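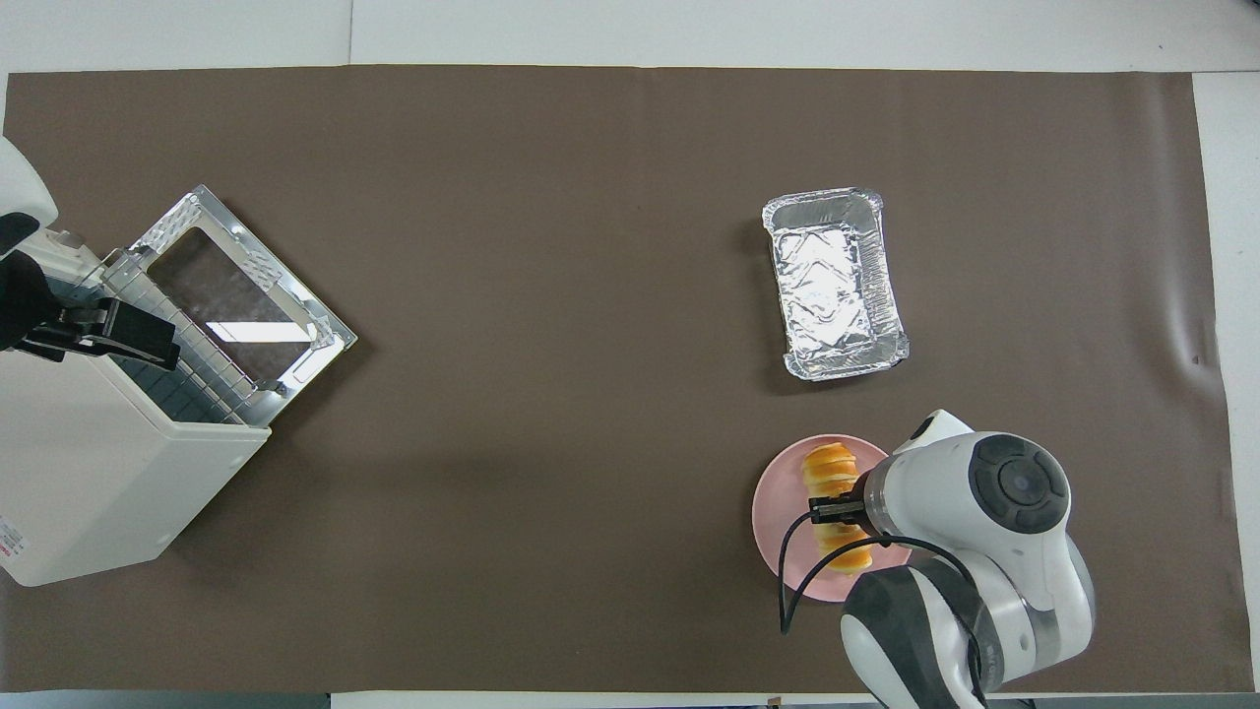
30 June 2018

Last day of the block at Pettigrew studios. Call time was early and I was in the makeup chair before I was properly awake. Pornthorpe has eight episodes and I am in five of them, so by now the makeup people know my face better than I do. They covered the mark on my chin without asking.

We shot the kitchen argument between my character and her sister first. Delphine Whitlock plays the sister. She has been on television since she was a child and never seems to need the script in her hand. I had mine folded in my sleeve until the last rehearsal. My longest speech is 78 words and I had been saying it in the shower all week, and I still dropped the middle of it on the first take. Lyle Holloway, directing, only said "again" and we went again. It took 4 takes on my side and then they turned around for Delphine and did hers in two.

Lyle changed a line between setups. I used to say "You never called," and now I say "You could have called." I liked the first one better but I didn't say so. Later I heard Delphine ask him about one of hers and he gave it back to her. I should learn to ask.

Lunch was late. Chicken again. I sat with Alina Nedelcu, who plays the pharmacist and has two scenes in the whole series. She was a lead back home for six years, in a hospital drama that ran every night of the week, and she told me they used to shoot a full episode in a day. She would get the pages at breakfast. I complained less about my 78 words after that. She is up for a film in the fall and is waiting to hear. She checked her phone a lot and apologized each time.

In the afternoon I did the stairs scene, which has no dialogue. I come down, see the suitcase, and go back up. I thought it would be easy. Lyle wanted it slower, then slower again, and then he said I was acting slow. My knee was sore by the end of it. I think the one they will use is the one where I missed the handrail.

Latrice called while I was getting changed. She has been my agent since February and this is the first time she has called with something that wasn't a no. Codemville wants to see me again. It is the comedy about the town with the bankrupt water park, and I read for the lifeguard's ex-wife. Latrice says 533 people sent in tapes for that part, and I don't know if that is true or if she says it to make me feel good about getting this far. The callback is in front of the writers, and I have to do a scene with Tobias Szabo, who already has the lead. I have seen everything he has done. I did not tell Latrice that.

The trouble is the dates. If they want me, it starts while we are still owed a week of pickups on Pornthorpe. Latrice says to let her worry about it. I am going to worry about it anyway.

Also owed: the residual check from Trokanitz. It was one day's work three years ago, I was the woman on the ferry, and people still stop me about it more than anything else I have done. A man at the gas station last week asked me if I ever got off the boat. The check is supposed to be 200 dollars. I need to write to the payroll office and give them the new address, as the last one went to the old apartment and I never saw it.

Got home after nine. Ate cereal. Mom called and wanted to know when she can see the show, and I told her again that I don't know, they haven't announced it. She has told the whole of her choir. She asked if Delphine Whitlock is nice and I said yes — she is, a little reserved, but she hugged me when they called wrap on us and said she would see me at the pickups.

The callback sides came through by email while I was writing this. Six pages. Two of them are just me yelling at a man up a ladder. I printed them at the copy place down the street before it closed and I will start on them tomorrow after laundry.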